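Hasham Clothes Airer: Set-up Guide
Section 4: Fitting the wall unit and first use

Read this section through before you drill. You will need a pencil, a level, a masonry or timber bit to suit your wall, and the screws from bag B. Plasterboard fixings are not supplied.

1. Choose a spot with at least 900 mm of clear wall and 700 mm of clear space in front. Keep it away from gas heaters and open flames.

2. Hold the back plate against the wall, check it with the level and mark the four holes.

3. Drill the holes, fit the plugs and screw the plate on firmly. On a stud wall, at least two screws must go into timber.

4. Hook the folding arms onto the plate from above and press down until both catches click.

5. Pull the arms out flat and slide the locking bar to the right.

CAUTION: Do not hang on the arms or let children swing from them. Keep fingers clear of the hinges when folding.

NOTE: If one arm sits lower than the other, loosen the top screws a half turn, level the plate and tighten again.
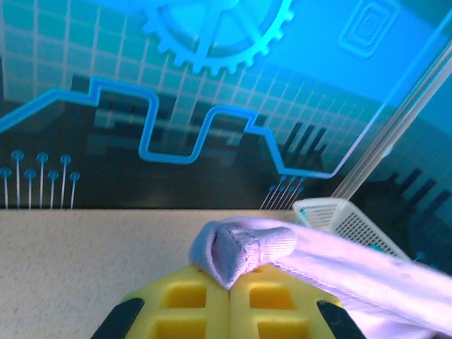 Load the airer from the wall outwards, with heavy items such as towels and jeans on the rails nearest the plate. Leave a finger's width between garments. Light knits, like the pale lavender-white piece with the faint seam along it, go on the front rails, where they can be smoothed out by hand. Drape them over the rail and skip the pegs, which leave marks in soft fabric. Turn thick socks inside out.

6. Wipe the rails with a damp cloth before first use. Do not use bleach.

7. Check the wall screws after the first month and every March after that.

Spare catches are sold in pairs. Quote part number 4000 when ordering.

Contact: Hasham Household, spares and service | Copyright Hasham | Back to top

Comments (3)

Shirley Thibodeau
Step 4 took me a few goes. You need to push harder than you'd think.

Yurii Symonenko
Does the 200 series use the same back plate? I've got one in the laundry already and don't want to drill the tiles again.

Embla Haugen
Yurii, mine did. The holes lined up, but I bought new screws.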